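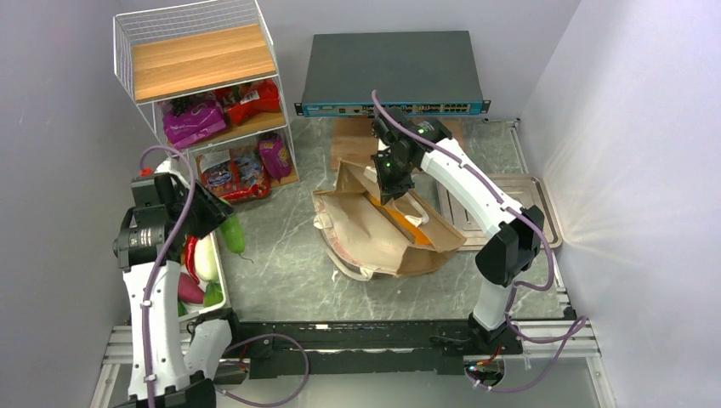

According to Zaid Geagea, a small shop should decide on its shelving last, after the stock has been sorted by how it is carried home. Lachlan Sutherland disagreed from the other side of the room and said that shelving comes first, as it fixes how much can be ordered. The two positions took up most of the first hour of the Cunska open day in Trenside, and I found myself closer to Geagea by the end of it.

The open day covered small-store fittings and packing. Registration was free, the hall opened at nine, and the program listed 464 items of shop equipment. I went for the compact shelving and for the session on mixed grocery orders.

The shelf unit on the tabletop is the kind I had in mind for our counter: white wire frame, wooden shelves top and bottom, and a basket rail around the top one. Packaged snacks occupy the two lower levels. Bags and boxes share the bottom level, and for a short run of stock I would do the same. The rail makes the top shelf suitable for light goods that tip over, although it costs some access from the front.

Fresh vegetables are kept apart from the snacks in a white plastic container. Cucumber, radish, chili pepper and purple sweet potato in one container is a reasonable mix for display. For storage I would take the sweet potato out — it does better dry and at room temperature, while the cucumber wants cool, humid air.

The packing session dealt mainly with paper bags. Sutherland's points, from my notes:

Open the bag fully and square the base before anything goes in.
Heavy roots at the bottom, boxes upright against the sides, snack bags on top.
Rope handles carry well but pull the paper at the fixing points if the load is uneven.
A flat piece of cardboard in the base stiffens a large bag.

A bag lying on its side is harder to load, and crumpled paper makes it worse. Geagea prefers a folded rim, which holds the mouth open.

Drukitz had a price sheet for printed bags at the door. The minimum order is 2000 per size, too many for a shop with our storage. Plain brown stock was available in smaller lots.

Parking at Trenside is behind the hall and fills early. The next open day is planned for September, with refrigerated cases added to the program.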